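Workshop area check: small table and surrounding floor

2nd October
By the Waltby site safety desk

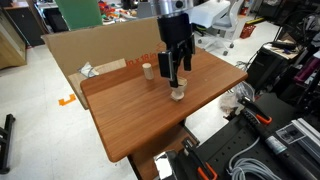

Checklist 169, to be completed before the area is used and again after any change of layout. Mark each line OK, ACTION or N/A.

Search this site Search Go

1. Table stable, no rocking on any leg. OK.
Comment: fixings on the metal legs last tightened in July.

2. Tabletop clear of anything not needed for the task. OK.
Comment: small wooden pieces only. Cylinders to be boxed at close, as they roll.

3. Lower shelf not overloaded. OK.

4. Packaging removed from the work area. ACTION.
Comment: large cardboard panel leaning behind the table, with a plastic bag and a thin piece of wood beside it. Flatten and take to the Trokgate store. Bag to waste.

5. Floor tape flat and fully stuck down. Check by hand.
Comment: orange tape only. Replace if a corner lifts by more than 2 mm.

6. Chairs on casters kept out of the walkway. ACTION.
Comment: set a fixed place for the office chair and mark it.

7. Crates and baskets off the floor where possible. ACTION.
Comment: red basket to go on a shelf.

8. Extinguisher wall-mounted, access clear. Mounted: OK.
Comment: access to be walked and confirmed once item 7 is closed.

9. Workbench tidy. ACTION.
Comment: crowded. Sort into trays, label, return the rest to stores.

We use cookies to improve your visit. Accept Manage settings

Open actions: 4, 6, 7, 9. Item 5 to be initialled by the person checking.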